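Safety Test Operator (fixed term, one position)
Jonon Automation, Clernent site
Posted April 20, 2023

Jonon is hiring an operator to help find the cause of a fault on our two-arm sorting cell. The cell moves small parts between a conveyor and a storage bin. In a run of 1000 picks, the left arm failed to stop on command at pick 947 and pressed its gripper into the bin before the controller cut power. No one was hurt. The cell now runs at reduced speed only, with an operator at the stop control. 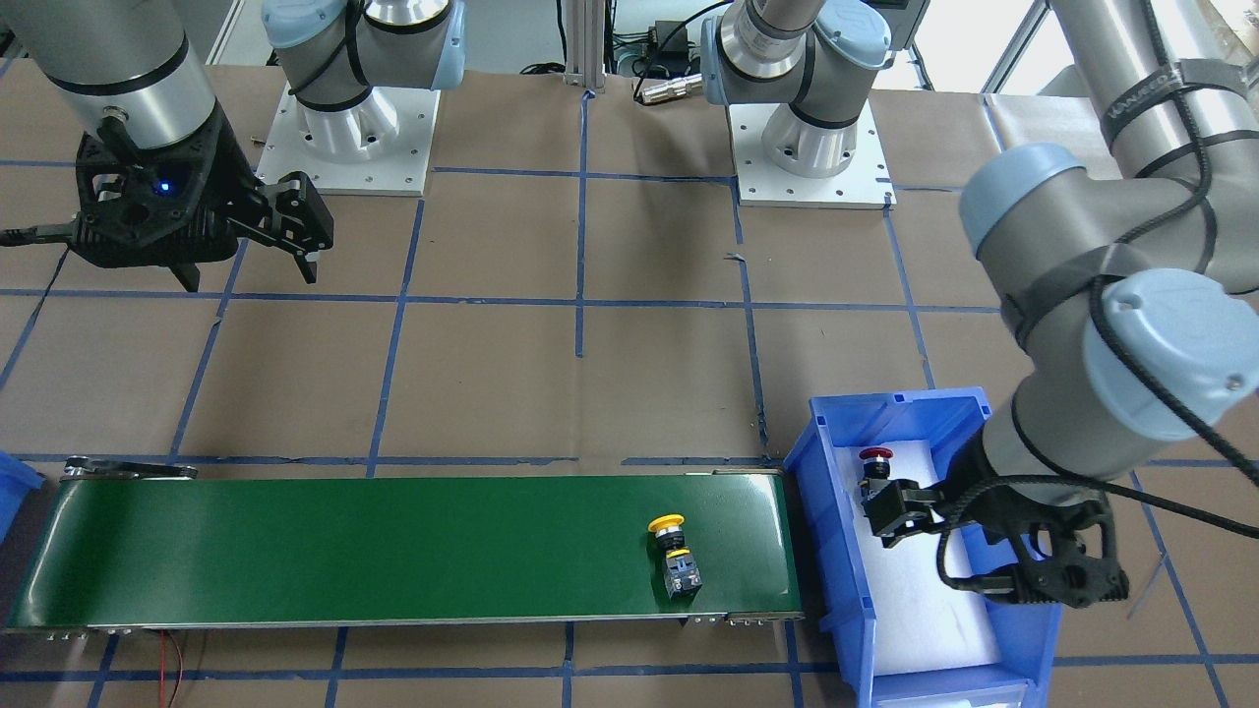
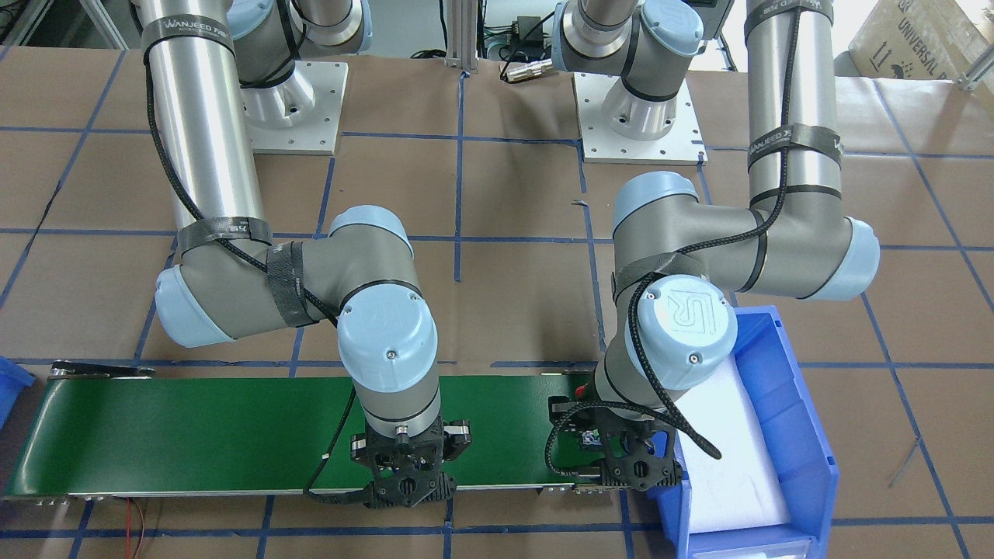

The cell at Clernent: two arms, green conveyor and foam-lined blue bin.

You will:
- load parts and run the Bririer test sequence, 3000 picks in total
- stop the cell at set points and log how each arm responds
- check gripper fingers, cable straps and connectors before every run
- write up each stop, drop or missed pick the same day

You need:
- one year or more working near industrial arms
- lockout training, or willingness to complete ours before you start
- clear written English

Work begins in May and is paid for 30 hours a week. You will report to Golshifteh Taheri, who leads the fault review with our parts supplier, Shahbazi. Operators may halt a run at any time and do not need approval to do so.

To apply, send a resume and a short note about a machine fault you have dealt with to Golshifteh Taheri at the Clernent office. Please say if you have used the Bririer software before. It is not required.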